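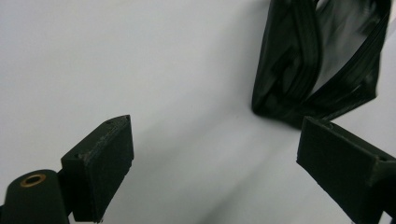 dorneck_dan
Loose fingers again, is it? Mine went the same way in September and I blamed the software for two weeks before I thought to put a screwdriver on it.

marshpenny
Ah, good to know I'm in company, thank you! For anyone joining at the top, I run a Grestia hand-held gripper for picking up soft, floppy things off a white table, and somewhere past 275 grasps it started letting go. Not dropping straight away, mind you, it would lift quite happily and then open a little on the way up, as though it had changed its mind. I've cleaned the fingers, charged everything, had a cup of tea and tried again (the tea helped me, not the gripper). It let go 11 times yesterday before I gave up and came on here.

dorneck_dan
Do you get any play if you hold one finger still and waggle the other? On mine the threaded insert had started turning in the plastic, so the screw felt lovely and tight and was holding nothing at all.

Hesby_Workshop
I'm going to disagree, I'm afraid, and I hope you'll both forgive me. If an insert had gone you'd see the finger lean, and she'd have trouble from the first grasp of the day. Opening halfway up sounds much more like the spring. Ours did precisely that after a winter in a cold shed.

dorneck_dan
Ours never leaned, for what it's worth. It only gave when there was weight on it.

lathe_and_kettle
Can I put in a word about safety while you two argue? Please take the power off before you go waggling anything. I had a Lahtinen unit shut on my thumb while I was hunting for a rattle, and I couldn't hold a pen properly for 3 days. Lovely machine otherwise!

marshpenny
Ouch! Power is off, I promise. Right, I've had a go and there is some play, only on one side and only when I push quite hard. The spring feels the same as it ever did, though I'll admit I've nothing to compare it with.

Hesby_Workshop
Hmm. I'd still change the spring first, it's a cheap part and a five-minute job. But I grant you the play wants looking at.

marshpenny
I'll order the spring and take that side apart tonight while I wait. Will report back after supper.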